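4.3 Setting the Clock and Kitchen Timer

The Cikby control panel keeps time in 24-hour format only. The clock must be set before the delayed start and timer functions can be used.

1. Press CLOCK. The hour digits flash.
2. Enter four digits on the keypad. For 9:15 p.m., press 2115.
3. Press CLOCK again to confirm. The colon stops flashing.

If no key is pressed within 5 seconds, the display returns to the previous setting and the entry is lost.

Note: Entries such as 2063 are not valid times. The unit beeps twice and clears the display. Start again at step 1.
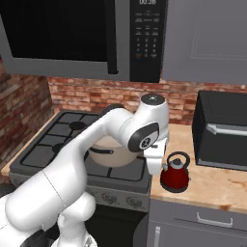
After a power failure the clock restarts from 00:00 and counts up normally. Reset it using the steps given earlier in this section. Stored timer programs are kept, but a delayed start that was pending is canceled.

To set the timer:

1. Press TIMER once.
2. Enter minutes and seconds. For 20 minutes, press 2000.
3. Press START. Press TIMER during the countdown to see the clock for a few seconds.

CAUTION: The timer does not turn off any burner or oven. Do not leave food cooking unattended while it is running.

To silence the end signal, press CANCEL. For changing the signal volume, see Section 4.4.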